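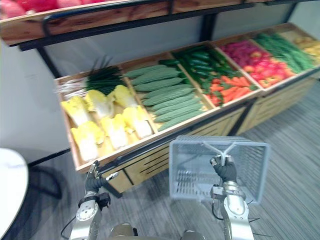 Retail Operations, Unit 4: Fresh Produce – Ordering, Waste and Display

Handout for the evening group. Please read it before Monday and bring a calculator.

3 shares
0 comments

1. Where we are in the course

In Unit 3 we spoke about dry goods. A tin can wait on the shelf for a year and the only cost is the space. Fresh vegetables cannot wait, so the same ordering rules give bad results. In this unit we use the small shop in Ullimcombe as our case. Sharon Koech manages it and she has kindly allowed us to use her April records.

2. Three words we must keep separate

Waste: goods which were paid for and then thrown away.
Markdown: goods which were sold, but under the normal price.
Shrinkage: goods which are missing and we do not know why.

Many students put all of these together and call it "loss". In the exam of last year this was the most common mistake. Markdown still brings money in. If you count it as waste, the manager will order too little the week after.

3. Calculating the waste rate

The waste rate is the value of waste divided by the value of goods received, multiplied by 100. Always use the cost price in both places. Do not mix cost price and selling price – the result then looks better than the truth.

Case: in April the shop received vegetables with a cost value of 3048 pounds. The waste was 136 pounds.

136 / 3048 x 100 = 4.46 per cent

Now look at leafy vegetables alone. They made 41 pounds of this waste. We can say that leaves were responsible for 30 per cent of the waste, but we cannot say that leaves have a high waste rate. For this we need to know how much leafy stock was received, and in the records it is not written separately. Kheri Mfaume will talk about this problem of record keeping in his session.

4. Ordering

The simple formula is:

Order = expected sales + safety stock – stock in hand

Expected sales should come from the same weekday in earlier weeks, corrected for weather and holidays. For safety stock, ask two questions. How bad is it if the customer finds none? How quickly does the product spoil? Onions and potatoes can carry a larger safety stock. For salad and fresh herbs it should be very small, even if sometimes the bin is empty before closing.

The Ullimcombe shop has two suppliers, Wurnico and Minja. Wurnico delivers every morning except Sunday, while Minja comes twice a week with lower prices. The cheaper supplier is not always cheaper when waste is included. We will work through this comparison in class.

5. Display

A sloping display shows more of the product to the customer than a flat one. Shallow bins need filling more often, but the vegetables at the bottom carry less weight and are bruised less. When you refill, bring the older stock to the front and put the new stock behind it. Staff know this rule, and they forget it when the shop is busy.

Cut vegetables follow different rules from whole ones. They dry at the cut face and they need their own date label. Record them on a separate line.

6. Homework

a) Calculate the waste rate again, supposing that the waste falls to 100 pounds and the goods received stay the same.
b) Explain in your own words why a waste rate of zero may be a bad sign.
c) Read the Cevus case in the course pack, only the part about suppliers.

Answers on one page, please. Handwriting is fine if I can read it.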